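Folding on the Bed: Speaker Notes
December 9, 2023
By the Larumbridge Home Skills Desk

Talk for the Ostbridge evening series. Running time with questions is 60 minutes. Slides advance by hand.

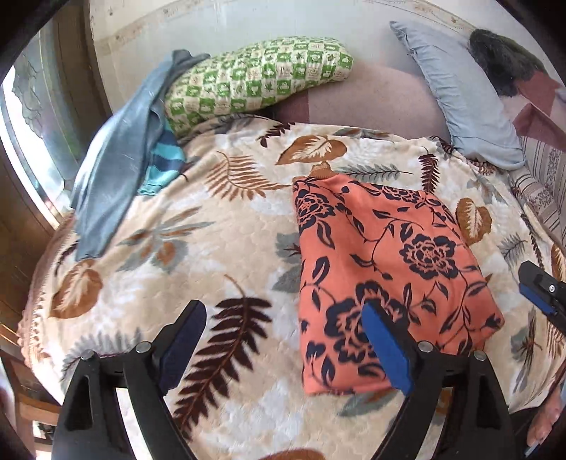

A reply to the sign-up notice asked why anyone would fold on a bed at all when a table is flatter and easier on the back. Fair point, and I want to take it first, before the folding.

Opening

Say yes, a table is better if you have one free. Most people who came to the May talk at Fillell did not. The kitchen table had homework on it or it was too small for a bath towel. The bed is the largest clear surface in most homes, and it is already in the room where the clothes are going. So we work with the bed and fix what is wrong with it.

Two things are wrong with it. It is soft, and it is low.

Soft surface

A thick blanket gives under your hands. When you press a crease, the cloth sinks and the crease goes in crooked. Point to the slide: plush cream blanket, quilted, with the folded salmon-orange piece near the middle. The squared lower edge is what I want them to look at. You can get an edge like that on a soft bed if you square it with both palms from the sides and leave the pressing for later, on a shelf or in the drawer.

If someone asks about a board, tell them a large tray or a cutting mat laid on the blanket works well. I used a piece of shelving for years. Don't spend long on this.

Low surface

Kneel, or sit on the edge with one leg up. Bending from the waist for a full load is what makes people give up halfway. Ask the room how they do it now. Allow a few minutes, people like this part.

The fold (demo)

Use the blue shirt first, then the nightgown. Walk around the table so the back row can see.

Lay it face down. Sleeves in. Sides in to the width of your drawer, less a finger. Bottom hem up to the collar, then in half again. Turn it over.

Slow down at the sides. Most crooked stacks start there — one side comes in farther than the other and every fold after that repeats the mistake. A stack that tapers toward one end usually means the garment was wider at the hem and the sides were folded straight along the seams. Fold to the drawer width and ignore the seams.

Thin printed cloth slips. Roses and vines on a dark or bright ground also make it hard to see where the crease is, so go by feel. Run a thumb down the fold and stop where it gets thick.

Repeat with the nightgown. Don't apologize if it goes badly, just shake it out and start over.

Where the pillows go

Back to the slide for this. The pillows are at the head of the bed against the wall, with the middle left open to work on. That is the arrangement I suggest. Moving pillows to the floor means picking them up again, and they end up with dust on them.

The unfolded things stay on one side. On the slide there's a light blue-gray garment draped down the left with a striped cloth tucked under it. Keep loose things on one side and finished things on the other, and don't let the two meet. Left or right makes no difference.

Sorting before folding

Skip this section if we started late.

Sort by drawer, not by person or color. Ševčík drawer dividers are on the handout because people kept asking which ones I have. They come in packs of 17, an odd number, and I have never used the whole pack. Shoe boxes are just as good and cost nothing.

Stop when the bed is full. A second load dumped on top of the first is how clothes get slept on.

The survey

The Larumbridge household survey had 3,000 replies. Only mention the one result: folding came below ironing on the list of disliked chores, but putting the folded clothes away came above both. Pause there. Then say that the last step is the one to plan for, so open the drawer before you start and leave it open.

Questions

Likely ones: fitted sheets (say it's a separate talk), sweaters (fold, don't hang), and whether to fold underwear (up to them). Handouts are on the table by the door. Collect the shirt and the nightgown before leaving.

Contact: Larumbridge Home Skills Desk, Ostbridge
© 2023 Larumbridge Home Skills Desk. All rights reserved.
17 shares | 2 comments
Back to top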